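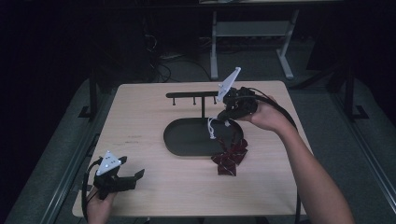 Fig. 1. Hand-held grippers and a bow tie, light wood-grain tabletop.

Section 2. Coupling alignment and first start

Comora end-suction pump, long-coupled, on a common baseplate
Revised August 2026

I wrote this section for the fitters and operators at the Endel works, but it ought to suit anybody who has one of these pumps bolted down and wants to get water moving. I'm assuming the baseplate is leveled and grouted, the grout has cured, and the suction and discharge pipes are up but not yet tightened to the pump flanges. If the grout went in yesterday, please go and do something else for a while!

The motor on our sets is the slow one, nominal 1000 rpm. People see that and figure a slow pump will forgive sloppy alignment. It forgives a bit more than a fast one, sure, but the seal still wears out early and you still get to change it.

What you need

Dial indicator with a magnetic base (two indicators if you can borrow the second)
Feeler gauges and a decent straightedge
Stainless shims, pre-cut, in mixed thicknesses
Torque wrench
Coupling element kit, part 2941, if the old element is cracked or has gone hard
Lockout padlock and tag
Marker pen and the alignment sheet from the back of this manual

CAUTION: Lock out and tag the motor at the isolator before you take the coupling guard off. Then press the start button to prove it's dead. I don't care who told you it was already isolated.

2.1 Checking for soft foot

Soft foot just means one of the motor feet isn't sitting flat. I do this first every time, having once spent a whole afternoon chasing readings that moved whenever I tightened a bolt.

1. Take out all the old shims and clean under the feet. Paint, burrs and blobs of grout all have to go.
2. Snug down the four motor bolts.
3. Put the indicator on one foot, zero it, and loosen only that bolt.
4. Write down how far the foot rises and tighten the bolt again.
5. Do the other three the same way.
6. Shim any foot that rises more than the limit on the alignment sheet, then check all four again.

Note: Use as few shims as you can. A thick stack of thin ones acts like a spring. If you're up past four under one foot, swap them for a thicker piece.

2.2 Rough alignment

1. Set the gap between the two coupling hubs to the figure stamped on the Zilell coupling tag. Measure it with the motor shaft pushed to its running position.
2. Lay the straightedge across both hubs at the top, then at each side. Move the motor until you can't see daylight under it.
3. Slide the feeler gauge into the gap at four places, a quarter turn apart, and compare.

Always move the motor and leave the pump alone. The pump has pipes to worry about. Use the jacking bolts if your baseplate has them – a hammer works too, I know, but it's hard on the bearings and you'll always go too far.

2.3 Final alignment with the indicator

1. Clamp the indicator base to the motor hub with the plunger resting on the rim of the pump hub.
2. Zero it at the top.
3. Turn both shafts together, by hand, and read it at each quarter turn. It should come back to zero at the top. If it doesn't, something in your setup is loose and those readings are no good.
4. Move the plunger to the face of the hub and do the same again.
5. Correct the up-and-down error with shims first, then the side-to-side error with the jacking bolts.
6. Torque the motor bolts in a cross pattern and take one more full set of readings.
7. Copy the final readings onto the alignment sheet. Sign it. (Yes, in pen.)

Note: The sheet has separate columns for cold and hot readings. Everything up to this point is cold.

2.4 Connecting the pipes

Leave the indicator in place for this part. It's the quickest way I know to catch pipe strain.

1. Check that the flanges meet squarely and that the bolts drop through without a pry bar.
2. Fit the gaskets and tighten the suction flange evenly, watching the dial.
3. Tighten the discharge flange, still watching.
4. If the needle moves past the limit on the sheet, undo the flange and fix the pipe or its supports.

CAUTION: Don't pull a pipe into line with the flange bolts. The casing takes that load for as long as the pump is in service, and cracked feet on a cast casing can't be put right with a weld and a prayer.

2.5 Checking rotation

Leave the coupling element out for now.

1. Make sure both hubs are clear and that nobody is near the shaft.
2. Take off your lock and bump the motor – on, then straight off.
3. Compare the direction with the arrow on the pump casing.
4. If it's backward, lock out again and have the electrician swap two of the phases.
5. With the lock back on, fit the coupling element and bolt on the guard.

2.6 First start

1. Open the suction valve all the way.
2. Open the vent on top of the casing and let it run until you get a steady stream with no spitting. Close it.
3. Check the oil level in the Peng constant-level oiler. The bulb should have oil in it and the level should sit at the line on the bearing housing.
4. Crack the discharge valve open a little.
5. Start the motor and watch the discharge gauge. Pressure should build right away. If it doesn't, stop and vent again.
6. Open the discharge valve slowly to the normal working position and keep an eye on the motor amps while you do it.
7. Stay with it for the first hour. Feel the bearing housings every so often, listen for a gravelly sound from the suction side, and look at the seal.

CAUTION: Never run the pump dry, even for a few seconds to "see if it goes." The seal faces need liquid between them.

2.7 Hot check and follow-up

1. After the pump has settled at its working temperature, stop it, lock out, and take the guard off.
2. Repeat the readings in 2.3 before it cools and put them in the hot column.
3. Correct if needed, refit the guard, and restart.
4. Retorque the motor and baseplate bolts after the first week.
5. Change the bearing oil at 1000 running hours and look over the coupling element while the guard is off.

The July printing of this section left out the retorque in step 4. If you have that copy in your toolbox, write it in or throw the page away and print this one.

Section 3 covers the seal flush line.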